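Minor collision on the way to a gig, load-in vehicle insurance

Posted by Doveck, 30 October 2022

I play keys in a four-piece and drive my own wagon to shows. In September I was rear-ended at low speed in the car park behind the Promcombe theatre, with the PA and two keyboards in the back. No injuries. The other driver's insurer has accepted liability for the bumper, but they say the gear is "business equipment" and want proof of value. Repair quote on one keyboard is $1764. My own policy is private use only. Do I claim through mine or chase theirs directly?
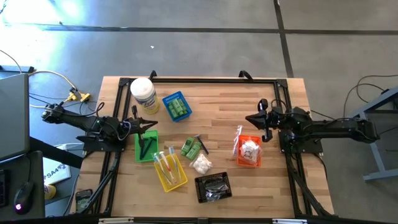
The keyboard is 12 years old and I no longer have the receipt. The show went ahead on a hired Clikell board, and I have the invoice for that.

Shivam Thakur

Claim against the at-fault driver's insurer. Your own policy's use class governs what your insurer pays you – it does not limit the other driver's liability for property damage. Send them:

The written repair quote, with the serial number on it.
Dated photos of the damage.
A bank statement or old listing showing ownership.
The hire invoice, as a separate item.
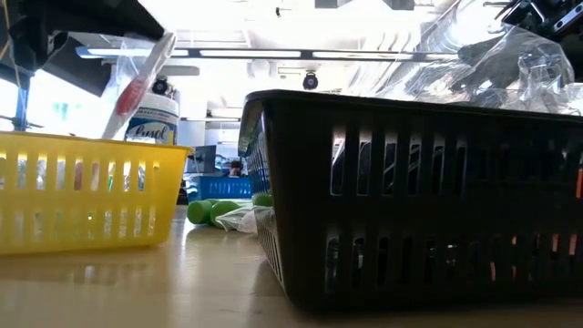

Expect them to argue depreciation. If the repair costs more than the market value of the keyboard, they will usually offer market value, so find a few second-hand listings for the same model before you reply. Keep everything in writing. Check your own policy for a duty to report any collision, even when you are not claiming.

Turcotte

Had the same thing with a bass amp, took 39 days and they paid most of it. Get proper instrument cover, mine is $20 a month. Also tell your insurer you drive to paid gigs, private use may not cover you next time.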